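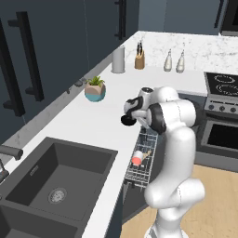 Emptying the dishwasher is the chore people in my study had the most to say about, and I'll admit I didn't plan for it. My diary form had a box for cooking, a box for washing up and a box for "other," and the unloading kept turning up in "other," usually with underlining. So this section is about unloading, and about what the layout of a kitchen does to the person doing it. The basic arrangement will look familiar to most readers. In Figure 2 the wire rack is pulled out from below the edge of the white countertop, with its tines standing up in rows, and the sink area is on the same counter. Anyone standing at a rack like that has to bend for every plate, straighten up, and then decide whether to put the plate on the counter or carry it straight to where it lives. That one decision (I started calling it the "park or carry" question in my notes, and the name stuck) ended up splitting my households more cleanly than income, age or family size.

Let me say where the material comes from before I go on. The diaries were kept by households in Lestham, a town small enough that I kept running into my participants at the grocery store, and they gave me up to 3,000 entries, depending on whether you count the ones that are just a time and a grumpy face. I did count those, since a grumpy face at 6:40 in the morning next to the word "dishes" seems like data to me. Tahmineh Ghasemi coded a share of the entries separately from me, and where we disagreed we talked it through over the phone and wrote down what we decided. Most of our disagreements were about people who did both things at once, a mug parked here and a pan carried there. We finally put them in a group of their own, which we called mixed.

The parkers are easy to describe. They take everything out, pile it on the counter by kind, close the machine, and only then start opening cupboards. One parker wrote that she liked "seeing the whole crowd before sending them home," and I've thought about that line a lot. Parkers tended to unload in one go and to do it at a set time, often while coffee was brewing. They were also the people who cared most about clear counter. When a parker's counter was full of mail or lunch boxes the unloading just didn't happen, and then the dirty dishes had nowhere to go, and by evening there was an entry about the sink. I found these little chains again and again in the diaries. The trouble at dinner had started with a stack of mail the night before.

Carriers work straight from the rack. They walk more, and several of them told me so with some pride. What surprised me was how often carriers left the job half done without minding at all. A carrier takes out the glasses, answers the door, comes back an hour later for the bowls, and writes it up as if that were perfectly normal (to them, it was!). The people who minded were the other people in the house, who had to guess whether the plates left in the rack were clean. Two of the households had worked out a signal for this. In one it was a magnet, and in the other it was a wooden spoon laid across the top of the stove. The magnet family argued about the magnet. The spoon family never mentioned theirs again after the first week, so I assume it was working, or else they had quit using it and forgot to say.

I should bring in the earlier literature, because I'm leaning on it more than it may look. Yazdani's idea of the "resting surface," meaning any flat place where a job can be paused without being lost, fits the parkers beautifully. She developed it for sewing and paperwork, and it travels well. A counter is a resting surface for plates in just the way a dining table is one for a half-pinned hem. Allik is more skeptical and argues that people name surfaces after the fact and that the pausing comes first. I went into the study on Yazdani's side and came out somewhere in between. My mixed households look a lot like what Allik would predict, since they put things down wherever they happened to be standing when something interrupted them, and only later told me that the end of the counter was "where the mugs wait."

Then there's the matter of who does it. I expected the unloading to follow the cooking, so that whoever cooked least unloaded most. In plenty of homes it did. But the job also went, over and over, to whoever got up first, and getting up first had to do with bus times and shift work and very little to do with fairness. One teenager unloaded every weekday through June because his summer job started early, and his mother's diary for those weeks barely mentions dishes at all. When the job ended, the dishes came back into her diary within days. I would have missed this completely if I'd only asked people who was responsible for what, because both of them had told me at the start that she was.

A word on the Zinlow survey, which reviewers of an earlier draft asked me to compare with. It had 2,000 respondents and asked a single question about unloading, namely how long it takes. Their answers are a good deal longer than the times in my diaries. I don't think anyone was fibbing. People answering a survey seem to include the dreading, and a few of my own participants said as much when I showed them their entries in the follow-up interview. "It's four minutes," one of them said, looking at her own handwriting, "and I've been putting it off since I got home." I went back and checked the rest of her entries after that, and the gap between noticing the clean load and starting on it was nearly always longer than the job. The next section takes up those gaps, starting with the evening entries.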